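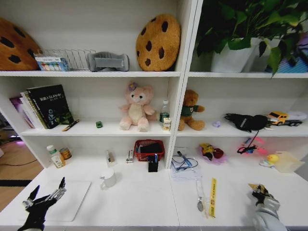 How do you arrange open shelves so they don't look like a jumble?

Fanni Bozsik
November 24, 2022

Hello everyone! I've been reading this site for months and finally have something to ask. We moved in August and inherited a white shelving unit, two sections side by side with a countertop underneath, and I cannot get it to look right. It holds the things we love and the things that have no other home, so there are books next to a plush bear, a toy car, a neck pillow for trips, a couple of cookie cushions my daughter won't part with, and a big leafy plant up top that hangs down toward the next shelf. I've moved it all back and forth more times than I'd like to admit (my husband has stopped commenting). I don't want doors, and I'd rather not buy a pile of matching boxes. Is there some order to do this in? And is the plant all right up there, or am I asking for water on my books?

Benedek Kocsis

Welcome, Fanni! I had the same trouble in our old place in Ladmont, and what helped me was to take everything off and put it on the bed, so that I had to finish before bedtime. Start with the books, as they are the heaviest and the least fussy. Stand them against a side wall, tallest at the outside, and put something with a bit of weight at the open end so they don't slide down. Then the soft things. Cushions take up so much room that I'd give them one shelf and let them have it, with the neck pillow in the same spot, and keep the bear for a shelf where your daughter can reach it herself. Small things like pens and toy cars are what make a shelf look busy, so I'd put those in one shallow bowl. Mine is a chipped soup plate and it has done the job for years!

Leave a bit of every shelf bare if you can. It feels wasteful the first week and then you get used to it.

Jenő Kozma

get rid of half of it. worked for us

Annick Gaillard

Oh, I wouldn't get rid of the cookie cushions, Jenő, they sound lovely. About the plant, I've kept a trailing one on a high shelf for 13 years and the books under it have been fine, but I do take it down to the sink to water it and let it drain for a good while before it goes back up. Check that the pot has a saucer or a liner with no hole. Turn it a little each time too, or all the leaves go to the window side and the pot gets lopsided. If the stems start getting in the way of the shelf below, you can snip them and root the cuttings in a glass, and then you'll have 4 plants and a new problem, but a nice one.

Recent in Home & Storage
Squeaky drawers in an Amholm dresser
Where does everyone keep travel pillows?
Cleaning scuffs off white shelves
Best height for a child's bookshelf
Rooting plant cuttings in winter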